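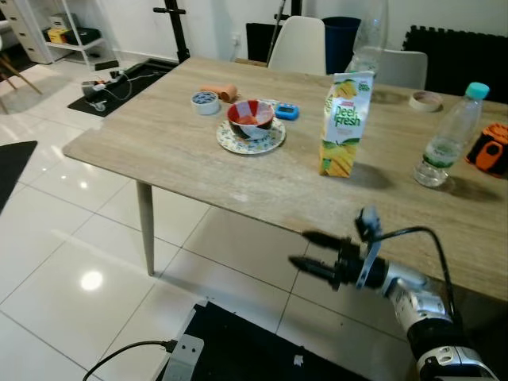

Allex_home
Jan 19, 2025
I want to ask about floors, because my wife and I must decide this month and we don't agree. We rent out a small ground-floor apartment in Hininmont and the old carpet must go. I prefer glossy white tiles, because they make a dark apartment brighter. My wife says they are too slippery and show every footprint. On tiles like these the light comes back very strongly, and you get a round bright spot on the floor near the table, which I personally like. But is it tiring for the eyes if you live with it every day? The living room is 19 square meters.

clidura_fan
I had polished tiles for six years. The brightness is real, your wife is also right. Every drop of water leaves a mark. I mopped every 2 days and it still looked dirty by evening. I would take matte.

McIntyre60
I disagree with this. People mop with too much soap and then blame the tile. Use warm water, a very small amount of vinegar-free cleaner, and dry with a microfiber cloth. My tiles look the same as in the first year.

clidura_fan
Good for you, but he is going to rent it. Do you think a tenant will dry the floor with a cloth?

Allex_home
This is a fair point – our last tenant did not even own a mop. What about slipping? The front door opens directly into the living room.

tilesandtea
For an entrance I would not use polished, sorry. My mother fell on hers in January with wet shoes. Ask the shop for the slip rating and take a sample home. Pour water on it and try it with your own shoes.

McIntyre60
Or put a good mat at the door. It is much cheaper than changing your whole plan.

tilesandtea
A mat helps until somebody moves it.

Allex_home
I asked at the shop today. They have a satin finish, the same white, and it costs 200 more for the whole room. My wife likes it. I find it a little gray, but I took 2 samples home and will look at them in the evening light.

clidura_fan
Satin is a good choice. Take light gray grout also, white grout turns yellow near the door.

McIntyre60
I still say polished. But gray grout, yes.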